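Letura Hand Gripper, pair
by Trutitz

Back in stock from 3 June 2026. Ships from Poltodden, two grippers per box, left and right are the same part so spares are easy.

For recording hand demos without a robot arm in the room. Hold it, do the task, pull the data off after. Gray shell, textured black fingertip pads, marker card on top for tracking. Weight 800 g each with battery in. Yes, you feel it by the end of a long session. Wrist strap sold seperately. 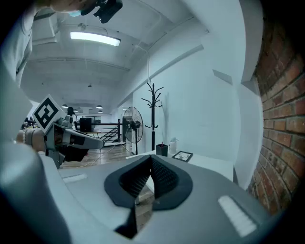

Pads wear. Rated for 3000 closes, then swap, four screws, no glue. Pad set is part 51. Marker cards are part 33, order a few, they get scuffed and tracking goes funny when the corners are gone.

New since the December batch: stiffer trigger spring, longer cable, better grip on thin stuff. Old chargers still fit. Old mounts dont.

Works with Tan recording software, version on the download page. Licence for one pair included, extra pairs need there own.

Not waterproof. Don't clean pads with alcohol, damp cloth only.

Lead time on orders over ten pairs is longer, ask first. Returns unopened only.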